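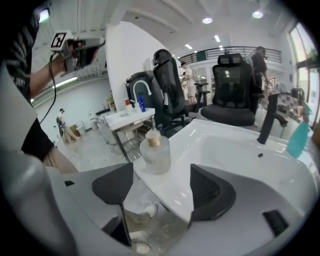 The Basin Trial

Category: Short Fiction / Work and Machines
Last updated: 14 Jan 2025

The Plukdale Institute for Domestic Assessment had issued certificates to floor polishers, dishwashing appliances and one model of curtain rail before it was asked to consider the cleaning of a washbasin. The request came from Hovland, a maker of service machines, and it was worded with confidence. The firm wished the Institute to confirm that its machine, the Nedora, was capable of cleaning a domestic basin to the standard of a competent adult.

Rosalind Park, Senior Assessor, read the request twice and sent it back with a single query in the margin. She wished to know what the applicant understood by clean.

The reply ran to 184 pages. It defined the removal of soap film, limescale and toothpaste. It defined the permitted force upon the rim. It made no mention of the bottles.

'What bottles?' asked Eetu Oksanen, who represented Hovland and had travelled overnight to attend the first meeting.

'The ones that people keep on the basin,' said Mrs Park. 'They must be lifted before one can wipe beneath them, and they must be put back.'

Mr Oksanen wrote this down. It was agreed that the trial would be postponed until August.

During the intervening months the Institute carried out its own study, as its rules required. Staff were invited to clean a basin in whatever manner they thought proper, and their movements were recorded. By the close of the study there were 657 recordings. Fuad Weldu, the junior of the two assessors, was given the duty of watching them all.

He reported that no two members of staff had gone about the work in the same way. Borghild Lundgren, of the Accounts Office, began with the tap and worked outwards. Sixten Lunde wiped the bowl first, dirtied it again while doing the rim, and wiped it a second time without any sign of annoyance. Several persons used a thumbnail. One breathed upon the tap and rubbed it with a sleeve, a method for which the form had no box.

'Which of them is correct?' asked Mrs Park.

'The basins were all clean,' said Mr Weldu.

'Then you had better enter them all as correct.'

He did so. The entry took him the greater part of a week.

The Nedora arrived in August in two crates, with a technician who spoke little and ate his lunch standing. The machine was set before the basin at nine in the morning. Those entitled to be present took their places, and Mr Lunde, who was not entitled, stood near the door with a folder.

The first attempt was a fair one. The machine closed upon a bottle, raised it, held it well clear of the rim and wiped the place where it had stood. The stroke was even and the pressure was correct. It then returned the bottle to the rim, released it, and withdrew. Mr Oksanen permitted himself a nod.

'It has put it back wet,' said Miss Lundgren.

Mrs Park bent to look. A ring of water had formed beneath the glass, upon the part of the rim that had just been cleaned.

'The underside of the bottle is not within the definition,' said Mr Oksanen.

'No,' Mrs Park agreed. 'It is within the basin, however.'

The trial continued for eight days. The machine lifted and replaced the bottle 954 times and dropped it only twice – a figure which compared well with the staff, as Mr Weldu felt bound to point out. It could find a hair in the bowl. It could polish a tap until the technician's face appeared in it. On the sixth day, following an adjustment, it wiped the bottom of the bottle before setting it down, and there was some applause. On the seventh it wiped the bottom of the bottle and went on wiping, patiently, until it was switched off at the wall.

On the last afternoon Mrs Park asked that the room be cleared. Mr Weldu remained, as a second signature was needed.

'You have seen more basins cleaned than any man living,' she said. 'Would you have it in your house?'

Mr Weldu gave the matter thought. He lived with his father, who was eighty-one and could no longer lean forward without holding on to something. The basin at home had been done badly, or not at all, since the spring.

'Yes,' he said. 'I would dry the bottle myself.'

Mrs Park uncapped her pen. The certificate allowed for two findings, Capable and Not Capable, and below them was a narrow space for remarks, which in her time at the Institute had never been used. She left both findings unmarked for the moment and began to write in the space. Her handwriting was large. By the fourth line she had reached the bottom of the sheet, and she asked Mr Weldu to fetch her another.

Tagged: short stories, robots, housework, Imuto Quarterly
8 comments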